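Kirent Releases Simulated Teleoperation Set for Tabletop Tasks

Published 2026-03-30

The Kirent Institute has released the first part of a collection of robot demonstrations recorded entirely in simulation. The release, named Ludine, contains 1,000 episodes in which a human operator guides a robot arm through short tabletop tasks by remote control. It is open to university groups and to nonprofit laboratories upon registration.

Work on the collection was carried out at the institute's Stadutitz site and concluded in February. Operators were seated at a desk and moved a hand-held controller, which the simulated arm followed. The position of the arm, the opening of the gripper and the camera views were stored at every step, together with a written instruction for the task. An episode ends when the operator presses a button to confirm that the goal has been reached, or when the time limit expires. Episodes that ran out of time have been kept in the release and are marked as such.

The tasks in Ludine concern household objects and simple containers. In most of them the operator is asked to pick up an item, place it in or beside another, or move it to a given part of the table. Object positions change from one episode to the next, and the instructions are phrased in everyday language. The institute has included 187 different instructions in this first part.
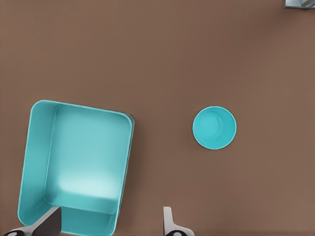
A simulated tabletop in the Ludine release, with the gripper open and a teal bin and cup on the table.

A total of 46 operators took part. Each completed a training session before any of their episodes were accepted. According to the institute, new operators most often had trouble judging height when working from an overhead view, and the training session was lengthened to give them more practice with it. Operators could also switch to a second view from the side of the table. The release records which view was in use at each moment, so that researchers may study how the choice affected the motion of the arm.

The control software, Mowat, was developed at Stadutitz over the past 3 years. It was first built for use with physical arms and was later adapted to run with a simulator. Mowat passes the operator's hand movements to the arm at a reduced scale when the gripper is close to the table surface, which permits finer adjustment before an object is grasped. The scaling can be turned off, and a small portion of the episodes were recorded in that manner for comparison.

"Demonstrations given by people contain pauses, corrections and second attempts," the institute said in a statement accompanying the release. "We have chosen to leave these in place. Groups that require shorter or smoother recordings will find tools for trimming them in the package."

The institute noted that results obtained in simulation do not carry over directly to physical equipment, and that contact between the gripper and thin-walled objects remains difficult to model. A matching set of demonstrations on a physical arm is planned as the second part of the collection. No date has been set for its publication.

Applications for access are handled by the Kirent data office in Stadutitz. Applicants are asked to name the responsible researcher and to state the intended use of the recordings. Existing users of Mowat do not need to register again and may obtain the files through their current accounts.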